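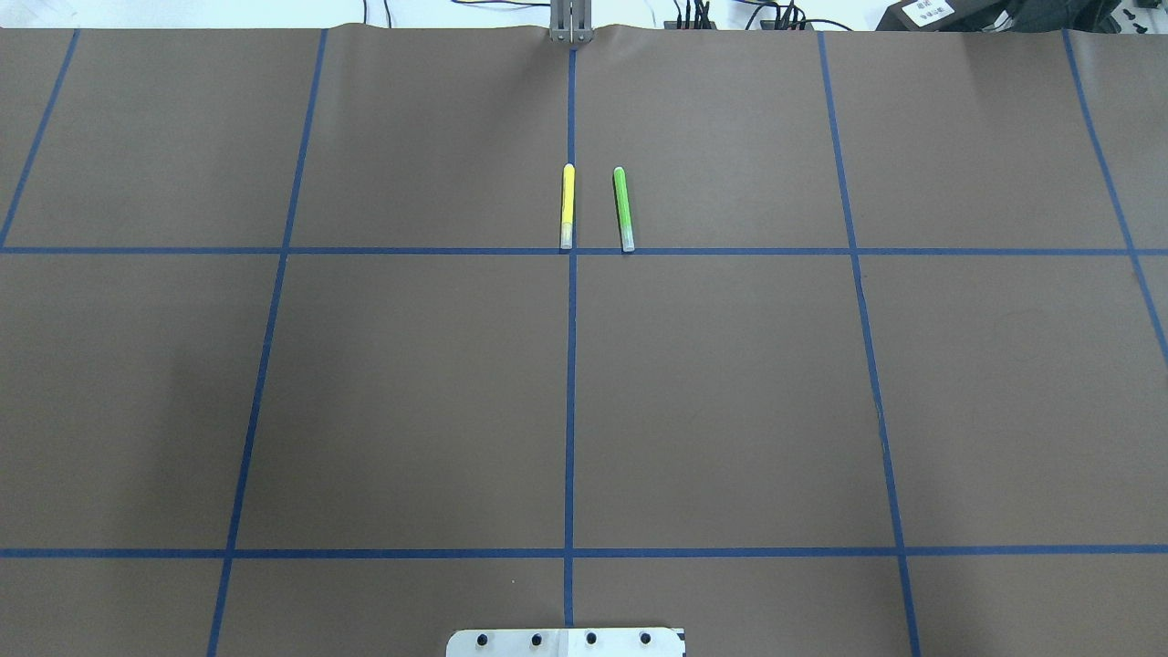 Last updated: July

I keep my seed starting records on a grid, and this post covers how the grid works, what I changed this year, and the germination numbers I can stand behind.

The basic unit is the cell. One cell holds one variety from one packet, sown at one depth in one mix. If any of those differ, it gets a new cell. I used to let two packets of the same lettuce share a cell when they came from the same seller, and the records from those years are close to useless. When half the cell failed I had no way to tell which packet was at fault.

Each cell has an address made of a letter for the column and a number for the row. The address goes in the notebook, and the variety name goes next to it. I don't put names on the trays. Plant labels fade, get moved, and fall out when the tray is carried. An address stays correct as long as the tray faces the same way, so I notch one corner of every tray with a file and keep the notch at the back left.

The mix is Hikton fine seed compost, passed through a kitchen sieve, with no added perlite. I ran perlite for several seasons and saw faster drying at the edges and no difference in the middle. Edge cells dry first regardless. Slow varieties (parsley, celery, most of the peppers) go in the center columns and quick ones go around the outside, where they will be up and moved on before it matters.

Heat comes from a Grorkari mat under the trays, with the probe pushed into the mix and not left lying on the mat. The two readings are different enough that a thermostat set by the mat will keep the trays too cool. Peppers get the mat day and night. Lettuce and onions don't get it at all. Lettuce in particular will sit there and do nothing if the mix is too warm, and I lost a whole sowing that way before I checked.

This spring I sowed 400 seeds in total. Of those, 300 had emerged by day 14, which is where I stop counting for everything except parsley and celery. Those two get their own page. The overall rate of 75 percent is dragged down by old onion seed, which I knew was past its date and sowed anyway. Onion seed does not keep. I have written this in the notebook before and will presumably write it again.

The pepper cells did better than last year. Two things changed: the probe position, described above, and a switch to the Kowalczyk packets. I changed both in the same season, so I can't say which one helped. Next spring the probe stays where it is and half the pepper cells go back to the old supplier.

Watering is from below. I fill the outer tray, leave it for 20 minutes, and pour off whatever is left. The mix surface should darken evenly. If one corner stays pale the shelf is out of level, and a folded piece of card under the foot fixes it. My shelf is the Enuvmont wire type and has to be checked every time it is moved.

The notebook has five columns: address, variety, sown, first up, and count at cutoff. I had a sixth for comments and took it out. It filled up with remarks like "looks weak" that meant nothing to me by June. Anything worth keeping now goes on the facing page with the address in front of it.

Fall brassicas go in next, in the same trays after a scrub and a soak in dilute bleach. The cabbage will get the center columns this time, mostly to see if it makes any difference.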